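Fil : ce que j'ai appris en animant des cercles de mentorat pour indépendantes et dirigeantes de petites boîtes. 1/

Le premier s'est tenu en juin dans l'arrière-salle d'une librairie. Neuf inscrites, trois désistements, 6 personnes autour de la table. J'avais préparé un diaporama. Je ne l'ai pas ouvert. 2/

Chacune avait une demi-heure pour poser un problème. Une graphiste voulait savoir comment relancer un client sans s'excuser dans chaque mail. On y a passé la moitié de la soirée. 3/
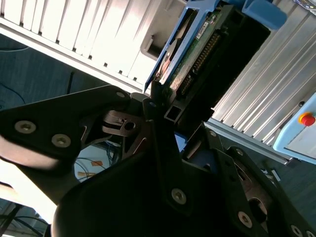 CE QUI MARCHE

4/ Un seul sujet par séance, envoyé à l'avance. Celles qui arrivent avec « un peu tout » repartent avec rien de précis. On a fait tarifs, embauche, puis associés.

5/ La participation est payante. 400 euros l'année, réglables en deux fois. Quand c'était gratuit, une inscrite sur trois ne venait pas et ne prévenait pas.

6/ Le cercle Bokel, celui du mardi, a ajouté une règle que j'ai reprise partout : on pose deux questions avant de donner un conseil. C'est pénible les premières fois. 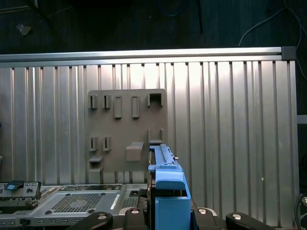 7/ Les tarifs, maintenant. C'est la séance la plus demandée, et celle où les gens parlent le moins. Je dessine donc deux lignes au tableau, prix affiché et prix encaissé, mois par mois. Chez la plupart, ça monte et ça descend comme les nervures d'une tôle ondulée, clair, sombre, clair, sombre. Une fois que c'est dessiné, on peut discuter des creux.

8/ Exemple donné avec l'accord de l'intéressée : mission annoncée à 2287 euros, encaissée 1530 après remise et retouches offertes. Elle n'avait jamais fait la soustraction.

9/ Tarun Shakya, qui tient la compta de plusieurs d'entre nous, est venu expliquer comment chiffrer une retouche. Une heure, sans jargon. On lui a demandé de revenir.

10/ Question qui revient : est-ce qu'on accepte des hommes ? Comme intervenants, oui. Comme membres, non pour l'instant. Le groupe Pirarholm a choisi la mixité et en est content, les deux formules existent. 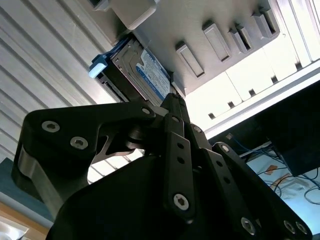
11/ Pour les intervenants, j'ai une consigne : pas de récit de réussite. Devendra Nigam a raconté la fermeture de Halim, sa première société, avec les dates et les montants. Les questions ont duré plus longtemps que l'exposé.

12/ Ce qui n'a pas marché : le groupe de messagerie. Trop de messages le soir, trop de liens. Je l'ai fermé au bout de quatre mois – deux personnes ont protesté, les autres m'ont remerciée.

13/ Pas marché non plus : les binômes tirés au sort. Maintenant chacune indique trois noms et je compose avec.

14/ Le prochain cercle s'appelle Mirkley et se réunira en visio. Thème de départ : déléguer une première tâche. Pour s'inscrire, message privé avec votre métier et la question que vous apporteriez. Je réponds sous une semaine.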